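Fleltden Packing Cell: Set-up and Care Guide
Section 6. Gripper inspection and cable handling
Revision issued January 16, 2021. Approved by Wendy Whiteley, Jesard Technical Documentation.

6.1 Scope

This section applies to the two-finger gripper fitted to the Fleltden cell. It covers the routine inspection of the finger linkages and the test carried out with bundled cable before the cell is returned to service. Replacement of the wrist unit is dealt with in Section 9 and must be undertaken only by staff trained by Jesard.

6.2 Before starting

1. Finish or cancel the current job at the operator panel.
2. Move the arm to the service position.
3. Set the key switch to MANUAL and remove the key.
4. Check that the fingers are empty.

CAUTION: The fingers may close without warning when power is restored. Keep hands clear of the linkages until the panel shows READY.

6.3 Inspecting the linkages

1. Wipe the finger plates with a dry, lint-free cloth. Do not use solvent.
2. Check each screw head for signs of turning or wear. A screw that has worked loose must be replaced, not retightened.
3. Open and close the fingers by hand. Both sides should travel evenly and meet on the centre line.
4. Examine the inner faces for cuts or trapped packing material.
5. Enter the result in the cell log, together with the cycle count. Linkages are to be inspected every 1,780 cycles.

Note: Uneven travel is most often caused by a bent inner segment. Withdraw the gripper from use and report the fault to the cell supervisor.

6.4 Test with bundled cable

Bundled cable is used for this test. The loops give way under pressure, and a worn finger will let them slip where it would still hold a rigid item.
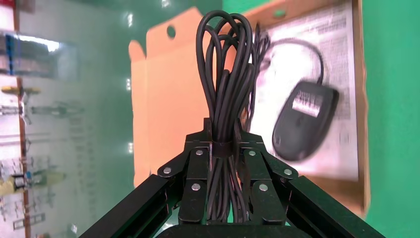
The bundle should be gripped below its tie, with the fingers closing from opposite sides. Gripping across the loops can pull individual strands free and lead to snagging on the edge of the carton.

1. Select program 14 and set the speed to LOW.
2. Place an open carton at the loading point and fold its flaps outwards.
3. Start the program and allow the arm to lift the bundle.
4. Hold at the upper position for 57 seconds. The bundle must not slide or rotate.
5. Lower the bundle into the carton and release.
6. Repeat the test once.

CAUTION: Where the carton already contains an item with its own lead, make sure the lead cannot be caught between the finger plates on release.

6.5 If the test fails

Stop the cell and repeat the inspection in 6.3. If no fault is found, reset the grip force as set out in Section 7 and run the test again. After a second failure the gripper must be tagged and sent to the Sriwong workshop, marked for the attention of Vichien Chareonsuk, with a copy of the log page.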